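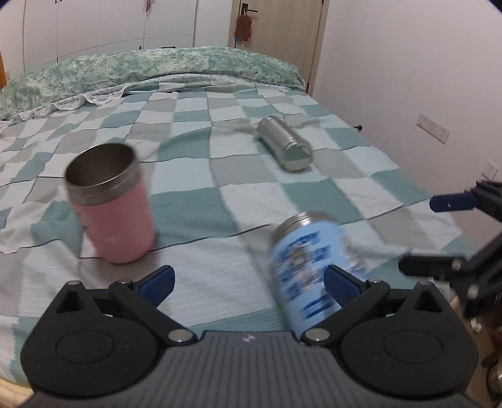 From: Gwenllian Lougher
To: turnover-crew list
Subject: Re: Re: the Bilta trial, and who does what from Saturday

Replying to the whole list so I only have to type it once. Quoting the part that set everybody off:

> Management says the arm will take over "clearing and staging" in the
> guest rooms, which as far as I can tell is the part of my job where I
> pick things up and put them somewhere else. That is most of my job.
> So what am I supposed to be doing with my hands? And who gets
> written up when it drops somebody's cup? I'd like both answers in
> writing before I spend another shift teaching it how to hold a
> bottle.
> - Owen

Owen, I can give you one and a half answers.

First, the teaching. I know the room sessions feel silly. You squeeze the grip, you close it on a tumbler, you let go of the tumbler, and you do it again until your forearm files a complaint. I did 14 sessions before I put a single one of you on the sheet, and by the end I was picking up my own breakfast as if it might be graded. But the sessions are paid at the normal room rate, and as of this month they count toward your hours for the scheduling software. They didn't before. I found that out by reading my own pay stub, and I had a conversation about it that I will describe as brisk.

Second, the beds. Several people have asked why we practice on an unmade bed with drinkware on it when there's a perfectly good table at the depot. Guests leave things on beds. A cup on a table stands up and minds its business. A bottle on a wrinkled sheet rolls into a fold, and a shiny one is apparently hard for the software to make sense of, especially on a busy pattern. Please stop smoothing the sheets before you start. Tesia has asked for this twice and I would like there not to be a third email, as her second had bullet points. Mix upright cups with ones lying down, and vary the sizes. Personal cups are fine if you're not attached to them.

Now the jobs. What I have been told, and have asked to have put in writing, is this. Bilta will be tried in 11 rooms at the Liltent building starting Saturday. It clears loose items off the bed and puts them in the tray. It does not strip the bed, make the bed, touch luggage, touch medication, or go anywhere near a bathroom, and I think we can all respect its choices there. One person stays in the room with it for the whole clear. The number of people on the Liltent shift stays at 11 through the trial. After the trial I have been promised "a review of staffing needs," a phrase I have never seen end in more staff. I said so at the meeting. It's in the minutes, a little softened.

On breakages: the person in the room is not responsible for anything the arm drops, crushes or throws. I got that one by email, from somebody with the authority to send it, and I've forwarded it to the list. Print it. If something breaks, write down the room and the item, leave it where it landed, and carry on with the rest of the turnover. Don't try to catch it. I know some of you have excellent reflexes.

The half answer is the part about your hands, Owen. The plan is that while it clears, you start on the linens count and the bathroom. The plan was written by someone who has never been in a small room with a machine between them and the wardrobe. In room 612, which we used for the walk-through, I could get to the bathroom or the outlet but had to choose. So for the first week, please time the clear, time the waiting, and write down what you could do meanwhile and what you couldn't. If the waiting turns out longer than clearing the bed yourself, I want that on paper in your handwriting before anyone shows us a chart.

A few of you told me privately that you like it. That's allowed. If your wrists hurt less at the end of a shift, put that on the sheet as well, and I'll carry it into the same meeting as the complaints. I'm not collecting ammunition for either side - or I am, but for both.

Housekeeping, so to speak:

Grips go back on the charger at the end of a session. Wipe the finger pads with the dry cloth only. The spray takes the tackiness off, and then everyone after you gets a bad afternoon.

If you don't want to do teaching sessions at all, tell me and I'll take you off the rotation. It's optional, and opting out doesn't affect your Liltent shifts. I have that in writing too.

Would whoever has the good cart please bring it back to the third floor.

Gwenllian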